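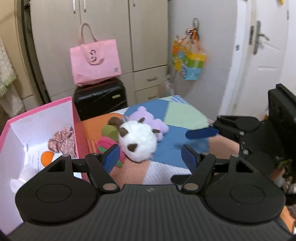 Ploltthorpe, 2018-08-04

About Wurkimstead

Wurkimstead is a small company which teaches robot arms to handle soft things. By soft things we mean toys, folded clothes, scarves, sponges, bags, wrapping paper and all what goes together with them in a gift box. We have our office and our test room in Ploltthorpe, on the upper floor of a former thread warehouse from 1907. We are 11 people. Most of us came here from other countries, and English is our working language although it is the first language of only a few of us. We ask the reader for some patience with our sentences.

The company was founded by Beril Sönmez, who worked before in the maintenance of packing lines. She had seen many machines which were excellent with cartons and bottles and became helpless when somebody gave them a plush rabbit. A carton has always the same width. A plush toy has the width that you give to it with your fingers, and it changes again when you let go.

How we work

We do not write the movements of the robot by hand. A person does the task first, with a hand-held gripper in each hand, and the movement of both grippers is recorded together with the pictures from their cameras. From many such recordings the arm learns what to do. The person can feel through the handle how much the object gives way, and this helps a lot with things that are easy to crush.

We record in ordinary rooms. In the beginning we used a gray table with a gray wall behind it, and the arms we trained in this way were very good at gray tables. Now a recording can be made on a bed with a patchwork cover, with a suitcase and a wardrobe in the background. The objects are also ordinary. We buy them in shops, and when they are worn out we buy different ones.

The program that joins the left and the right recording is our own and is called Jastier. It is necessary to speak of it on this page, because the most important thing that happened to our company until now was a fault in Jastier.

What happened in May

In May we had two arms running at Karaca, a firm that packs gift boxes for small shops. The task was simple to describe. The left arm holds the toy over the box and the right arm opens the paper. When the paper is open, the left arm lowers the toy and releases it, and the right arm closes the paper on top.

In the second week of the trial the right arm began to close too early. It did not happen each time. Mostly the box came out correct, and then there was one where the toy sat on top of the paper, or where the paper was torn. The people at Karaca put these boxes aside and repaired them by hand. They were polite and they did not want to disturb us for some torn paper, so we heard of it only after several days. We had not told them clearly enough that we wish to be disturbed.

Then an operator reached in to take out a toy that was lying badly. The left arm had released it and was standing still, and she thought, with good reason, that the cycle was finished. The right arm came down and closed on two of her fingers. The force limit worked and the arm opened again by itself. She had a bruise and a small cut from the edge of the bracket. She was seen by a doctor the same afternoon and came back to work on the next day.

We stopped both arms within the hour after the telephone call. Beril drove to Karaca the same evening. We wish to write plainly that the operator made no mistake. The cell should have had a light curtain on the side where a person can reach in, and it had only a painted line on the floor. We had agreed to the painted line in writing. This was our first failure and it has nothing to do with software.

What we found

The second failure took us longer. At first we suspected the arm itself, then the network cable, then the controller. We changed all of them one after the other and the right arm still closed too early in some of the cycles.

In the end we looked at the recordings from which the arms had learned. Two of us sat down with the left and the right video side by side, and stopped them at the moment when both grippers touch the same object. At such a moment the two videos must agree. In many of them they agreed. In a part of them the right side was ahead of the left side by 86 milliseconds.
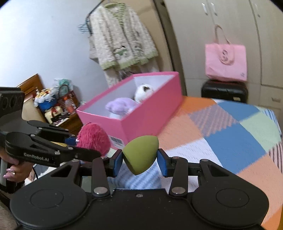 For a person it is a very short time and you do not notice it when you watch the video in normal speed. For two arms that have to give something from one to the other it is enough. The right arm had learned, from good people doing good work, that it may begin to close when the left one is not ready yet. With a hard object perhaps nothing would have happened. With a soft one the fingers are already inside the fabric when they should still be waiting outside of it.

The reason was in Jastier. When a recording was paused and started again, the program took the new starting time for one side from the computer and for the other side from the camera. Without a pause there was no error. This explains why our own tests did not show it. Our test recordings were short and we never paused them. The people who do the real recordings pause quite often: the paper has slipped, or an arm is tired, or the next object has to be brought. It is a completely normal thing to do and our instructions permitted it.

We found 68 sessions with the error. All the arms which were at Karaca had learned from a part of them.

We also found a note in our own logbook, older than the accident, in which a colleague had written that the hands "look a bit out of step" in one of the videos. Someone had answered "probably the playback" and the matter was closed. Nobody was punished for this answer. The one who gave it has asked that it is mentioned on this page, and we agreed.

What we changed

Jastier takes the time for both sides from one clock now. If it can not reach this clock it does not record, and it shows a red bar over the full width of the screen. We discussed whether a yellow bar with the possibility to continue would be more comfortable. We decided for red.

Every session begins and ends with a touch of the two grippers, finger on finger, and the same is repeated after each pause. The program searches for the touch on both sides and compares. A session without a clear touch goes to a person who looks at it, and it is not used before this person has signed.

The 68 sessions were not repaired. It would have been possible to shift one side by a fixed value, and we tried it with a few of them. The result looked fine. But we could not prove that it was fine in every place where there had been a pause, and so we put them out of use and recorded the tasks again from the beginning. It cost us most of June.

In the cell, an arm that is at rest but still in its cycle now shows it by a blue lamp at the wrist. A standstill is not an end, and a person who is standing in front of a machine must be able to see the difference without reading a screen. The painted lines are gone. We do not install arms at any customer without a light curtain or a closed fence on all open sides, also not for a trial and also not when the customer tells us it is not necessary.

For the people who record we wrote a new instruction. It is one page long. The older one had many pages and, as we learned when we asked, it was not read to the end by most of us.

- Hold the gripper by the handle only and keep the other fingers behind the brackets.
- Touch finger on finger at the start, at the end and after every pause.
- Pause whenever you want.
- If something looks wrong in the video, write it down with the time. It can only be closed by another person than the one who answered it.
- Rings and bracelets may stay on if they do not come near to the pivots. Long sleeves are rolled up.

Still open

One question we have not solved. The force limit at Karaca was set correctly for a plush toy, and it opened the fingers as it was designed. But the value was chosen for the toy and checked afterwards for the hand. We now think that it should be done in the other order, and that for some heavier products this will mean a slower arm. We have begun measurements and we will write the values here when we trust them.

Karaca has one arm running again since July, for the paper only. The toy is put in by a person. The operator who was hurt was invited to see the new cell before it was started, and she pointed out that the stop button was too high for her to reach while sitting. It is mounted lower now.

Working with us

If you pack soft goods and would like to know whether an arm can help you, please write to us and describe the object, its size and how it arrives at the table. Photographs are useful and a sample by post is more useful. We will say no when we think it is not possible. At the moment we say no to anything with loose ribbons, and to glass.

If you use an older version of Jastier for your own recordings, please stop using it and ask us for the new one. There is no charge for it. We can also check your existing sessions for the error if you send us the time files, the videos are not needed for this.

Visitors are welcome in Ploltthorpe after an agreement by telephone. The entrance is from the yard, the second door, and the bell must be pressed for a long time.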